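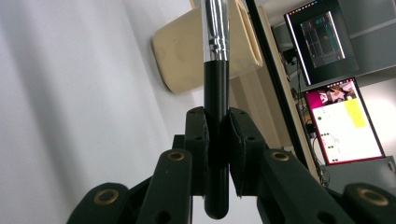
The Niltari open day is a yearly robotics demonstration held in Nastatdale, and I've kept this entry going since my second visit (the first one I mostly spent looking for parking). It's run out of the Jusden building, an old two-story place with a loading door on the north side, and it brings in 800 visitors on a good day. Most of them head straight for the gripper table, and so do I! The tool there is a black two-fingered gripper worked by hand, with brass-colored rings at the pivots of its arms, and it can hold a makeup brush bolt upright by its glossy black handle, one pad pressing from each side. I could stand there all morning.

Home | Events | Robotics | Places | Random page

History

The open day started as a Tuesday evening talk with 20 chairs and a projector. Adeleke, the machine shop next door, offered its floor the next year, and the talk turned into a proper walk-around with tables. It moved to October after a very hot summer one – I was there, and the fans were louder than the speakers. The visitor log at the front desk had reached entry 2672 when I last signed it.

What happens on the day

Doors open at 10 a.m. and the demonstrations run in slots of 20 minutes, with a break in the middle of the day. Small everyday things get picked up, turned over, handed across and put down again, and you're welcome to ask for a go with the hand-held tools. Do ask, it's a lot harder than it looks from the other side of the table! My first try was with a pencil and I squeezed far too early.

The upstairs room is for talks. They vary a lot. I've heard a great one on finger pads and a very long one on cable routing, and I took notes at both.

Getting there

The Nastatdale bus stops across the road from Jusden. Parking behind Adeleke fills up before the doors open, and the side street is permit only. The upstairs room has stairs but no elevator.

This site uses cookies to remember your settings. Accept | Manage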